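Kultlow Sliding Room Divider, two-panel set
Sold by Mnguni Interiors, Meloddale

Item 473
Price: £591 the pair, track included
Delivery: £80 within Meloddale, by quote elsewhere

We held off stocking paper screens for years. Most of the ones we were shown looked fine in a brochure and sagged by the second winter, and the makers' claims about them were hard to take seriously. "Brings calm to any home" was one. A divider divides a room. If your house is noisy, it will still be noisy.

The Kultlow is the first we've been willing to put our name to, with some reservations.

What you get
2 sliding panels with a lattice frame and translucent paper infill
Top track and floor guide
Fixings for timber or masonry
A roll of spare paper, enough to redo the lower panes

What the maker says, and what we think
Desus, who make it, call the paper "tear resistant". We put a thumb through it without trying very hard. It does stand up to ordinary brushing past, and a damaged pane can be patched in an evening, but we wouldn't fit it where there's a cat or a toddler.

They also say it "reduces sound". We couldn't hear much difference with the panels shut. Buy it for the light, which does come through softly and evenly, and get a proper door if you want quiet.

The fitting time is given as one hour. Allow an afternoon, and more if your ceiling isn't level. Ours wasn't.
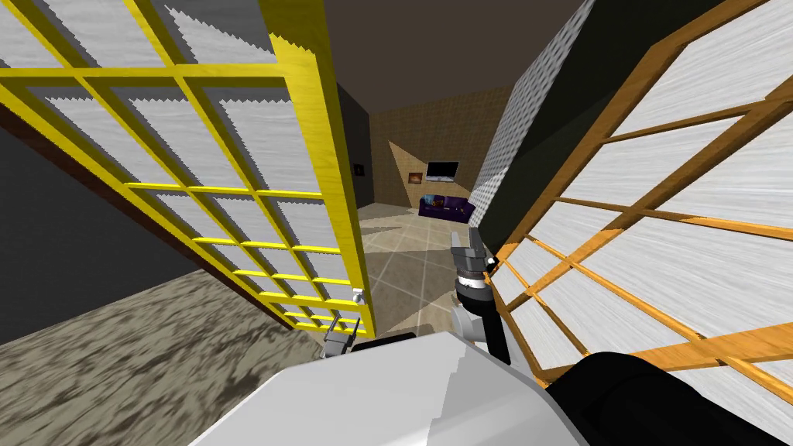

Colour is the other thing to be careful about. Frame finishes look different on every screen, and bright ones in particular can be a shock in a small room. Ask us for a finish sample before you order. We charge a small deposit and give it back when the sample comes home.

Cleaning
Dry duster only. Desus suggest a damp cloth for marks, but we tried that on a spare sheet and it left a ring.

Returns
Unused panels can come back within a month in their packing. Cut tracks can't, so please measure twice. The shop is closed on Sunday.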